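## 4. The Tableware Task

We built Hotitley in a shared workshop and then moved it into a living room, and the move taught us more than the months of bench work before it. On the bench every surface was matte gray and bolted down. A home offers shiny bowls, thin handles, and folding tables that shift a little when someone leans on them. We wanted a task that would bring all of that out at once, and setting out and clearing a handful of dishes does it wonderfully well.

Both arms are driven by the same Tekard controller board we used on the bench, with the firmware rewritten in September to cut the delay between a command and the first motion of the fingers. The gripper housings are our own design. They went through many versions, and the one reported in this paper is the first that we could take apart and put back together with a single hex key - a small thing, but it changed how often we were willing to try new fingers.

### 4.1 Layout and starting pose

Each episode begins with the dishes in a loose row on the half of the table nearest the robot. We do not tape marks on the table. The operator sets the row by eye, so spacing and angle vary from one episode to the next, and we consider this a strength of the data. The left arm starts close to the large bowl, and the right arm waits low until it is called.
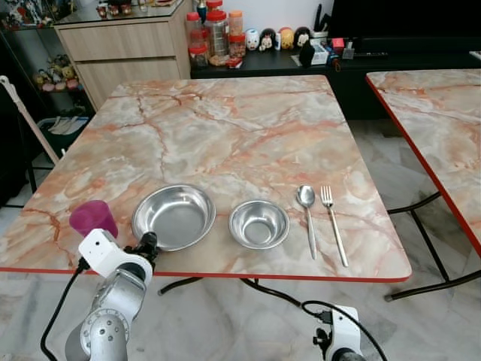 Reaching for a rim is the first real test of the build. The fingers have to come in at a shallow angle, close on a thin edge, and lift without scraping the table. Our early planner treated every object as a solid block and kept aiming for the middle, a fine plan for a cup and a terrible one for a wide bowl. The current planner picks a grasp point on the rim. The polished inside of the large bowl also picks up the pink of the tabletop, and this kind of reflection gave our first object detector a lot of trouble: it would split one bowl into two, or merge part of it with the table. Training on crops from the actual room helped far more than any filter we tried, and we were delighted by how quickly the errors fell.

The full set holds 3834 episodes, of which 1531 were recorded with the final gripper housings. We report results on the second group only. Older episodes were still useful for training the detector, whose job does not depend on which fingers are fitted.

### 4.2 Cutlery

Spoons and forks are harder than bowls. They lie almost flat, and a finger that comes down two millimeters too low pushes against the tabletop and stalls. We added a soft stop in software, based on motor current, that lets the fingers touch the table and slide inward. This is the part of the project we enjoyed most! Watching a homemade gripper feel its way under a fork handle for the first time was worth the many evenings spent on it.

We kept the spoon and the fork side by side, as they are in Figure 2, and did not spread them out to make the job easier. The narrow gap forces the planner to choose which handle to take first, and the wrist must turn so that the outer finger does not push the neighbor away.

**Figure 2.** Row of tableware for the cutlery trials, with the cup on the left and the spoon and fork on the right. The left gripper is near the rim of the large bowl.
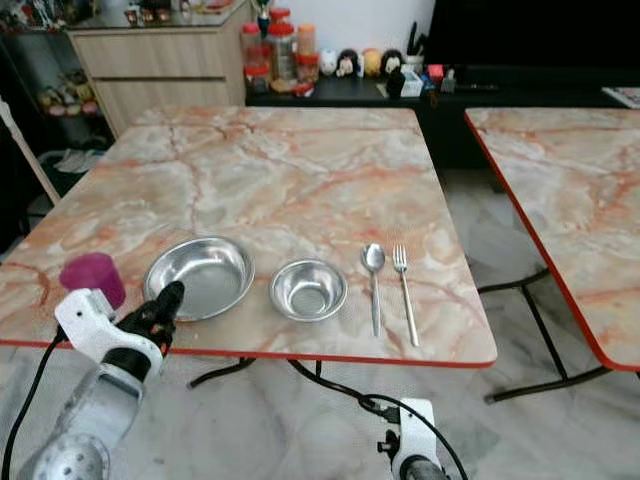

### 4.3 Cable routing

Cables caused more lost episodes than any other part of the hardware. Our first harness ran tight along each limb and pulled on the wrist connector whenever the arm reached across its own base. The present version leaves a free loop at each gripper - less tidy, far more reliable. We swapped the stock plugs for locking Lustidex connectors and have had only 2 disconnections in the final group of episodes. Readers who copy the build should leave over 10 centimeters of slack at the wrist and check the loop at full reach before powering the motors.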